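Flitside open day - anyone else go?

pimau_fan
Posted 9:20 am
Got there late, parking was a mess. Went straight for the two arm table in the Orix room. Stood there about 20 minutes, my kid didn't want to leave. Arms are white and black, both on one long rail at the front, and the table is full of everyday stuff. Toothpaste, toothbrush, a remote, little garden rake. Flowers in a pot at the back.

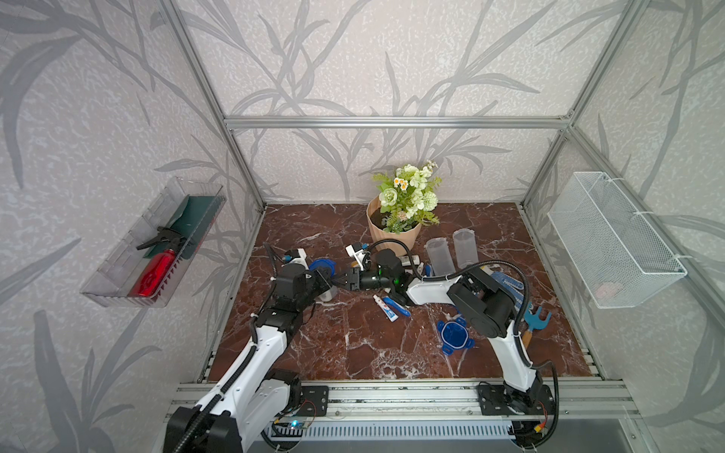 Reply #2
gridlok
Posted 9:41 am
Went in July too and thought it was slow tbh. Six of us watching and half wandered off to the Addo talk. Nice wallpaper tho

Reply #3
pimau_fan
Slow is fine?? Two grippers working that close togehter, I'd go slow too

Reply #4
marrowbone
Disagree with gridlok, the Addo talk was the dull one. Nine slides on budget. Did they let anybody drive the arms? We asked and got a no

Reply #5
gridlok
Same, no. They said maybe next time - not holding my breath. Coffee was good

Reply #6
pimau_fan
Didn't ask, wish I had. Doors close at 5 btw if your going to the next one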